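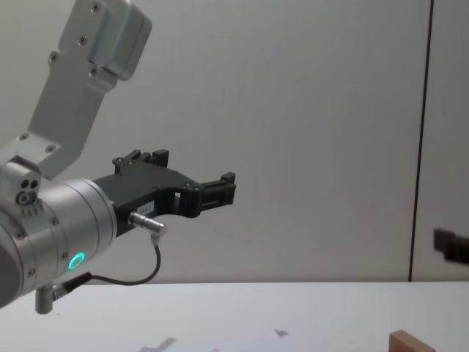 Paewai Planner 2
Motion planning and gripper control for two-arm cells

Paewai Planner computes collision-free joint paths for two arms sharing one work surface. Both arms are treated as a single kinematic system, so neither has to be parked while the other moves. The planner runs on the cell controller or on a separate Linux host.

Path planning
Plans are checked against the arm models, the gripper models at their current opening, and fixed geometry such as tables and wall panels. Cable slack is modeled as a swept volume attached to the wrist. The default volume is conservative – reduce it only after measuring the loop at full wrist rotation.

Replanning time on the Endley reference cell is 175 ms (median of 2,697 queries, both arms moving).

Gripper control
Parallel grippers are driven through the Fokeo driver package. Opening width, speed and force limit can be set per waypoint. A gripper that reports a fault stops both arms unless the cell file says otherwise.

Tooling
The cell editor imports STEP and URDF files. Paths can be replayed offline from the log, with joint limits and clearance plotted against time. Logs from version 1 open read-only.

Requirements
Arms: six or seven axes, position or velocity interface
Controller link: Ethernet, dedicated port
Memory: 16 GB
License: per cell, covers two arms

Known limits
Soft or hanging workpieces are not modeled. Scenes with more than 1,037 collision bodies load but are not supported.

Integration questions: Aroha Tapsell, Zovau applications desk
Licensing: Murray Doolan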